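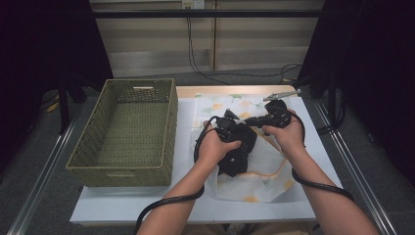
Posted by the Ollmont Repair Room, November

We're looking for a part-time bench helper to join us at the Repair Room in Ollmont, and we'd love to hear from you if you like taking things apart (and, ideally, putting them back together again!). You'd be with us 2 mornings a week, working through whatever people bring in: radios, lamps, toasters, old cameras, the odd sewing machine. Last year 386 items came over the counter, and there are 53 on the shelf waiting their turn as I write, so you won't be short of company.

You don't need certificates. Patience matters far more to us, along with a steady hand and a kind word for someone who's fond of their kettle. Training is given on the bench, and we pay your bus fare from Flidura.

There are 5 places on our trial morning, which starts at 10 am with tea and goes on until lunch. To put your name down, drop a note through the door at Qudah House telling us a little about yourself and the last thing you mended.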